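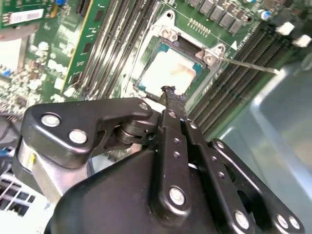

Fig. 1 - The socket up close, with paste residue still on the processor's heat spreader.

Unit 4 handout: Getting to know the inside of a desktop tower
Hardware Basics, Pendton evening program
Notes by Veerle Hermans, with additions from Roos Dijkstra

Welcome back, everyone, and well done on getting through the cabling unit, which I know was a slog. This week we slow down a bit and spend the whole session on the processor and its neighbours. Please read these pages before you come in, and bring a pencil so you can scribble on them.

The socket

Start with the metal retention frame around the processor, and the thin load lever that runs out from one side of it. The lever is what holds everything down under pressure. When you release it, press down a little, ease it sideways from its catch and let it rise slowly with your finger still on it. If it feels as though you're forcing it, stop and call one of us over. I would much sooner come and look at ten levers that were fine than one that wasn't!

The pale, smeary stuff on the heat spreader is thermal paste. It fills the tiny gaps between the processor and its cooler, and it should be cleaned away and replaced every time the cooler comes off. Use a lint-free cloth and a small amount of isopropyl alcohol, and wipe from the outside in so you don't spread it onto the board. It does get on your sleeves - Fenna Van Acker has a grey cardigan that can tell you all about it.

Finding your way around the case

Lay the tower on its side with the open side facing up. I always tell people to find the power supply first and then work outward from there, because it's big, it's labelled and you can't really mistake it for anything else.
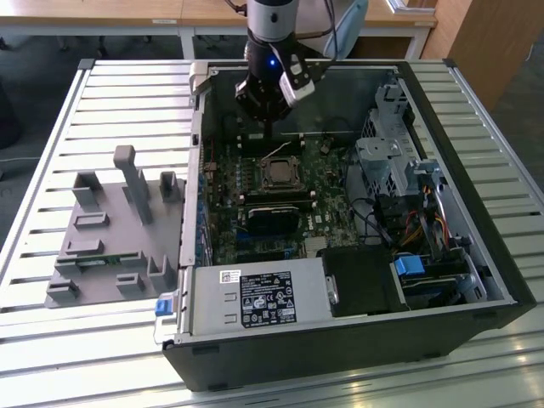 Fig. 2 - Tower on its side with the panel off: processor near the centre of the board, power supply toward the bottom.

Once you have your bearings, look for the row of memory slots just below the socket. On the left of the board is a column of expansion slot covers, and at the upper right the perforated metal drive cage, with its ventilation holes. Notice the blue plastic as well, such as the latch at the end of the power supply and the tab on the drive bay assembly. Makers often use one colour for the parts you're meant to handle, but it isn't a promise, so check the service manual before you pull on anything.

Leave the power supply's own casing closed. We don't open those in this course, at any level.

Before next session

Draw your own map of a case from memory, then correct it in a second colour. Pieter Dekker will collect the maps at the start of class; they're worth 25 marks and neatness isn't one of them. Reading is chapter three of the Timmermans course book, up to page 110. If you've misplaced your copy, Luuk De Bruijn keeps a spare at the front desk.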